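Bench layout: air fryer and cup rack on one table

siriwan_k
Posted 2018-12-10
Moving the air fryer off the kitchen counter and onto a separate brown table, which has to take the cup rack as well. The fryer is a round drawer type, dial on top, handle at the front. The manual asks for clearance at the back but I can't find a figure for the side. What are people using?

The rack is a black wire one with upright pegs, and I've laid a wooden dowel across the two end uprights.

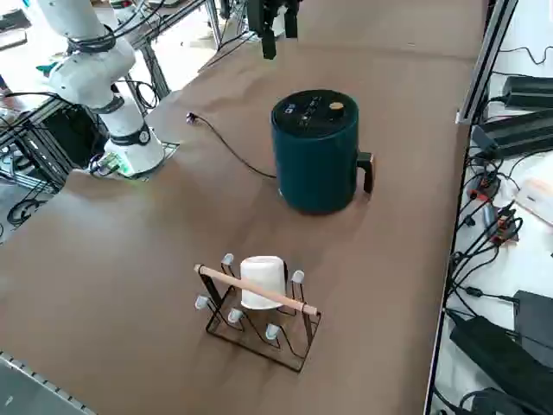
The dowel stops taller cups from leaning outward, at the cost of some access to the pegs behind it. I could shorten it, or move the whole rack to the far end and leave the drawer side clear.

Wumier
Drawer travel first, everything else second. Pull the basket fully out, mark where the handle ends up, add a hand's width. Nothing lives inside that line. Mine needed 49 cm from the back of the body.

broker787
Disagree on the order. Exhaust first. Mine vents at the rear and the wall behind it had discoloured by March. Drawer clearance you notice the first time you use it, heat you don't.

Wumier
Rear exhaust only matters if there's a wall. On a freestanding table it's a non-issue. Cord routing is the bigger one. Run it off the back edge, never across the part you work on.

siriwan_k
No wall within a metre. The cord is long enough to go off the back, so I'll do that. Unplugged between uses in any case.

tin_lid
I'd lose the dowel. Bare timber over wet cups goes grey and furry at the contact points. An Ikano rail in stainless is 2 dollars more and wipes clean.

broker787
Oiled timber is fine. Mine has had 21 months over a draining rack — no mould, slight colour change.

tin_lid
Oiled, maybe. Hers may not be oiled.

siriwan_k
It is plain. Will oil it and report back. Still after a side clearance figure if anyone has one.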